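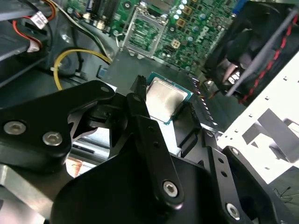

Chapter 2
Seating the Processor

Most repair guides claim that fitting a processor takes no skill. I doubt the people who wrote them have had to pay for a bent pin. The sockets in this chapter have their pins on the board side, and a chip dropped at a slant can ruin the whole motherboard.

You will also read that a new processor is the best cure for a slow desktop. Be suspicious. The repair course at Drarilthorpe kept notes on 884 office machines, and in more than 800 of them the processor was fine.

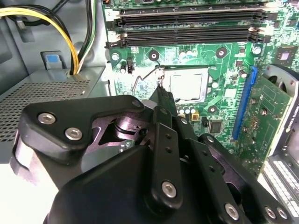 L. Moldovan

Start with the lever and the load frame. Old hands like to say you can feel when a chip is seated right. Maybe so, but look anyway. Match the notches, lower the chip straight down, and let go. If it rocks, lift it out and begin again. Pressing on it proves nothing. 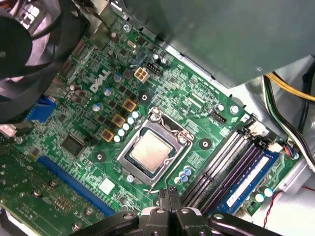

Then there is thermal paste. The Bramau workbook tells students to scrub off every trace of the old stuff before doing anything else, and the Renico one spends a full page on the shape of the new blob. I have yet to see good evidence for the shape. Old paste should come off before a cooler goes back on, but keep the cleaning away from an open socket.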